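# Bin Picking Project - Team Meeting Minutes

Date: 2023-04-06
Location: Wullstead lab, back bench
Present: perception lead, grasp planning lead, controls lead, report editor, course instructor (first half)
Absent: none

## 1. Previous minutes

Accepted with one correction. Item 4 gave the approach speed in percent of maximum. It should read as a percent of the teach-mode limit. Corrected copy is in the shared folder.

## 2. Status by subgroup

**Perception.** Segmentation was retrained on the enlarged set of 218 labeled images. Matte items are stable. Reflective items still return holes in the depth map, and the mask often splits in two. The lead wants to try filling depth from the surrounding floor plane before changing the network again. Agreed, with a limit of one week on the attempt.

**Grasp planning.** The planner (Medrano branch) now rejects any candidate where a finger path crosses a bin wall. Planning time went up as a result. Most of the added time is in the collision check, which reloads the wall mesh on every call. Fix is known and not yet merged.

**Controls.** Joint limits were tightened on the wrist after the cable loop snagged during a large rotation. No damage found. The new limits remove some grasp angles near the right wall - grasp planning to confirm which ones.

## 3. Test results

Since the last meeting the team ran 116 pick attempts with the Durix scoring script. 13 were stopped by the operator and are logged as aborts, separate from failures. The instructor asked that aborts be listed in the report with a short cause for each. The current log has a free-text field only, and several entries are blank. Controls will add a fixed list of causes:

- path too close to wall
- wrist limit reached
- no valid mask
- operator error

Discussion on whether a pick that is dropped over the bin counts as a failure or a retry. The course rubric does not say. Decision: count it as a failure until the instructor rules otherwise.

## 4. Object set for the demo
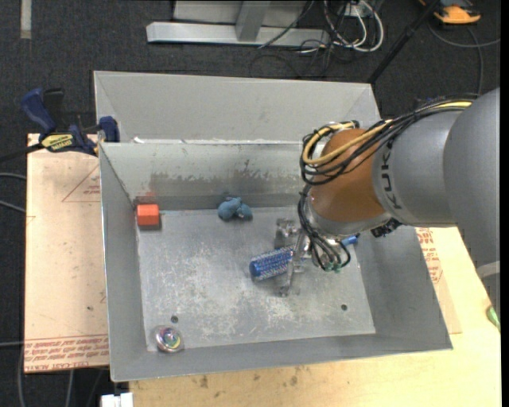 The object set for the demo stays mixed in shape and surface. A proposal to use blocks only was discussed and dropped, as the rubric gives credit for variety. The brush is the preferred case for the grasp angle section of the report: it lies diagonally on the bin floor with the fingers around the right part of the barrel, so the closing direction is easy to explain. The soft toy near the back wall and the shiny disc in the front left corner are to stay in the set. The editor asked for the disc to be treated as a separate category in the results table. Agreed.

Start layouts will be generated by the Tirora script, 20 layouts in total, with the seed recorded in the run header. Objects touching a wall are allowed. Stacked objects are not allowed for this milestone.

## 5. Report

Methods section is drafted except for calibration. The editor needs the hand-eye calibration procedure in numbered steps - the present text is a paste from chat and skips the board placement. Figures to be exported as vector files where possible.

## 6. Action items

| Item | Owner |
|---|---|
| Depth fill test on reflective items | Perception |
| Merge cached wall mesh | Grasp planning |
| List of grasp angles lost to new wrist limits | Grasp planning |
| Abort cause list in log | Controls |
| Calibration steps to editor | Controls |
| Ask instructor about dropped picks | Report editor |

## 7. Other business

Bench booking for the next test block overlaps with the line-following group. Controls to request the earlier slot.

Next meeting after the depth fill test is finished, same location.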